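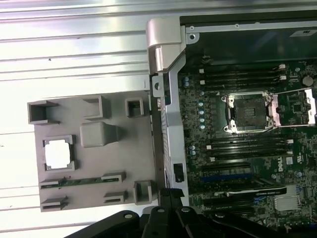 Britta Eichhorn wrote in to say her new court shoes still pinched after a week of wearing them around the house, and could we please put the stretching steps in one place. Happy to, Britta! They're all in this section now, and they work on nearly any leather dress shoe.

Section 4. Breaking in leather dress shoes with the Verach stretcher

Before you start
Check the label inside the shoe. The Verach is made for smooth leather and suede. Patent leather can crack, so go a half turn at a time and skip the spray.

1. Put the shoes on with the hosiery or socks you plan to wear, and walk for 20 minutes on carpet.
2. Take them off and find the sore spots with your thumb. Mark each one on the insole with a bit of masking tape.
3. Push a bunion plug into the hole on the stretcher nearest each mark. Leave the other holes open.
4. Mist the inside of the shoe lightly with leather spray. Test suede first on the tongue or the inner heel.
5. Slide the stretcher in, toe first, until the heel block sits snug.
6. Turn the handle clockwise until you feel firm resistance, then give it one more full turn.
7. Leave it overnight.
8. Unwind the handle all the way before pulling the stretcher out.

Caution: Never force the handle. If the seam at the vamp starts to pull or pucker, back off right away.

Caution: Keep the shoes away from radiators and hair dryers while the stretcher is in.

Note: Try the shoes on in the morning and again in the evening, when feet are a little bigger. Still tight? Repeat steps 4 to 8 - two or three nights is normal for a stiff pair, and it's such a treat when they finally give!

Note for heels: Use the Verach 300 for anything over two inches. The flat model tips forward in a high heel and can scuff the lining.

Lending shoes to a helper
If someone with your shoe size is wearing them in for you, have them stay indoors and stick to short sessions. Add thin insoles first and take them out afterward.

Replacement plugs are part number 1454. The spare handle is 766.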